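공개 행사 준비 회의록

안건: 11월 로봇 시연 및 공개의 날 운영
시작: 오후 2시
장소: Drurnent 2층 회의실
참석: 운영팀, 시연팀, 시설 담당, 안내 담당, Clarnthorpe 측 방문 담당
기록: 운영팀

1. 지난 회의 확인

지난 회의록은 수정 없이 확정함. 미결로 남아 있던 주차 건은 시설 담당이 건물 관리실과 협의를 마쳤으며, 방문 차량은 지하 2층만 사용하기로 함. 지하 1층은 입주사 전용이라 안내문에서 해당 문구를 삭제한다. 명찰은 이전 행사 때 남은 것을 재사용하고 모자라는 수량만 새로 주문한다.

2. 방문단 및 시간표

Clarnthorpe 측에서 방문 인원을 20명으로 통보해 왔음. 한 번에 시연실에 들어가기에는 많다는 시연팀 의견이 있어 5명씩 나누어 입장하기로 함. 한 조당 시연 관람과 질의를 합쳐 40분으로 잡는다. 대기하는 조는 1층 로비에서 Soomro 과제 소개 영상을 보고, 이어서 자료실을 둘러본다.

Clarnthorpe 측 담당이 조별 시간을 30분으로 줄일 수 있는지 문의함. 시연팀은 설명, 시범, 체험까지 넣으면 30분으로는 체험을 빼야 한다고 답함. 체험을 유지하는 쪽으로 의견이 모여 시간은 그대로 둔다. 대신 조 사이의 휴식을 따로 두지 않고, 앞 조가 나가는 동안 다음 조가 복도에서 안전 설명을 듣는다.

점심은 외부 식당을 쓰지 않고 도시락으로 한다. 채식 희망자 여부는 Clarnthorpe 측이 다음 주 중으로 회신하기로 함.

3. 시연 내용

시연팀이 순서안을 배포하고 설명함. 순서는 다음과 같다.

과제 개요 설명
사람이 손에 드는 그리퍼로 작업하는 시범
같은 작업을 Drondetti 팔 로봇이 수행하는 시범
방문객 체험
질의응답

운영팀에서 개요 설명이 길다는 지적이 있었음. 배포된 발표 자료 가운데 학습 방법을 다룬 부분은 방문단 대부분이 생산관리와 구매 쪽 인원인 점을 고려해 줄이고, 작업 대상과 작업 시간을 보여 주는 표를 앞으로 옮긴다. 세부 수식은 요청하는 사람에게만 별도 파일로 전달한다.

팔 로봇 시범 작업은 컵 정리와 수건 접기 두 가지가 후보로 올라옴. 수건 접기는 내부 점검에서 편차가 커서 이번에는 컵 정리만 하기로 함. 시연팀 일부는 수건 접기가 빠지면 지난번 공개의 날과 차이가 없다는 의견을 냈고, 녹화 영상을 짧게 상영하는 것으로 조정함. 영상에는 재생 속도를 반드시 자막으로 표시한다. 지난번 행사 때 배속 여부를 묻는 질문이 여러 차례 나왔음.

시범 중 작업이 실패한 경우의 진행도 논의함. 같은 동작을 한 번 더 시도하고, 그래도 되지 않으면 진행자가 중단을 알린 뒤 체험 순서로 넘어간다. 실패 원인에 대한 질문에는 시연팀이 답하고 안내 담당은 추측으로 답하지 않는다.

4. 체험 운영

손에 드는 그리퍼는 방문객이 직접 잡아 볼 수 있게 한다. 체험자 옆에는 시연팀 인원이 한 명씩 붙는다. 등에 메는 장비와 머리에 쓰는 카메라는 시연팀만 착용하기로 함. Clarnthorpe 측에서 머리 착용 카메라도 써 볼 수 있는지 물었으나, 위생과 착용 조정 시간 문제로 이번에는 제외한다.

체험 과제는 작은 물건을 집어 상자에 넣는 것으로 하며, 깨지는 물건은 쓰지 않는다. 손목이 불편한 방문객에게는 참여 여부를 먼저 묻는다. 체험 중에 촬영된 자료는 과제에 사용하지 않고 당일 삭제하는 것으로 정리함. 이 내용은 입장 전에 구두로 알리고 동의서에도 넣는다. 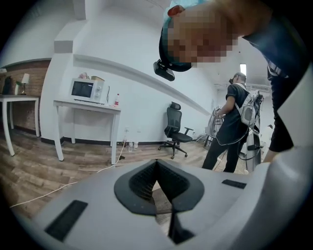 동의서 문안은 운영팀이 초안을 작성했으며, 보관 기간 항목이 빠져 있다는 지적에 따라 보완하기로 함. 방문객 본인의 휴대전화 촬영은 시연실 안에서는 허용하되 자료실에서는 금지한다. 금지 표시는 출입문 눈높이에 붙인다.

5. 시설 및 안전

바닥에 늘어진 전원선은 행사 전날까지 벽 쪽으로 정리하고, 통로를 가로지르는 구간이 남으면 덮개를 씌운다. 음료는 시연실 밖에서만 마시게 하고, 복도에 병을 놓아둘 탁자를 하나 배치한다. 의자는 벽 쪽으로 붙인다.

팔 로봇 주변에는 바닥 테이프로 관람선을 표시하며, 비상정지 버튼은 시연팀 한 사람이 시범 내내 맡는다. 두 사람이 번갈아 맡는 안도 나왔으나 교대 중에 비는 시간이 생길 수 있어 채택하지 않음.

6. 홍보물 및 예산

소책자는 2000부 인쇄안이 올라왔으나 방문단 규모에 비해 많다는 의견이 있었음. 연말 전시회에서도 같은 책자를 쓰기로 하여 수량은 유지하고, 표지에서 행사명을 뺀다. 인쇄비는 전시회 예산과 나누어 처리한다. 로비 현수막은 제작하지 않고 기존 화면에 안내문을 띄운다.

7. 결정 및 담당

조별 시간표 확정 및 발송: 운영팀
발표 자료 수정본 공유: 시연팀
수건 접기 영상 자막 작업: 시연팀
동의서 보완: 운영팀
전원선 정리, 관람선 표시: 시설 담당
복도 안전 설명 원고: 안내 담당
도시락 인원 및 채식 여부 회신: Clarnthorpe 측

8. 기타

통역은 필요 없는 것으로 확인됨. 엘리베이터 점검이 행사 기간과 겹치는지 시설 담당이 확인하여 메일로 알린다. 다음 회의에서는 시연실에서 전체 순서를 한 차례 맞춰 본 뒤 남은 사항을 논의하기로 함.

폐회: 오후 3시 30분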